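Brisusa Sets Equipment Budget for Household Handling Program

CLELLVILLE, March - Brisusa, a company that develops automation for laundry and home care services, has approved the equipment plan for the next stage of its garment handling program. The plan covers the purchase of 11 hand-held gripper units, two fixed robot arms and the spare parts for both. The purchase will be made in two steps, so that the company can change the second order after it has worked with the first one.

The largest part of the budget goes to the hand-held units. They are carried by a person into ordinary rooms, and the work of picking up and sorting clothes is recorded there. The fixed arms will come later and will stay at the company's site in Clellville.

"We asked first what we need to learn, and only after that what we need to buy," said Noémi Bozsik, head of planning at Brisusa. "Dark and soft clothing is difficult for every gripper we have tested. For this reason we put more money into fingers and less into arms." 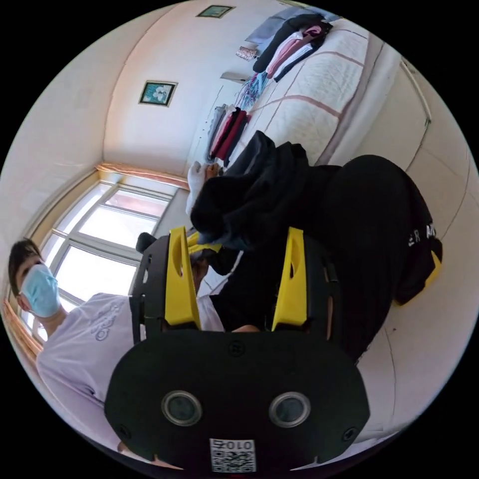 For Tianyou Ding the price of a unit is the smaller question, and a buyer should look first at how long the fingers last and how quickly they can be replaced. Ding would like every supplier to state this in the offer, together with the delivery time for small parts.

Brisusa has included this point in its request to suppliers. Each offer must give the price of one pair of fingers, the price of a full unit and the cost of service for the first year. The budget foresees 800 working hours for the hand-held units before the second order is decided. One unit will be kept in reserve.

Huttunen will deliver the first group of units. Talks about the fixed arms are still open, and Skirnska has been invited to make an offer.

Companies that wish to receive the supplier request may write to the purchasing office of Brisusa in Clellville. Contact for the press: Kulap Sitthichai, Brisusa.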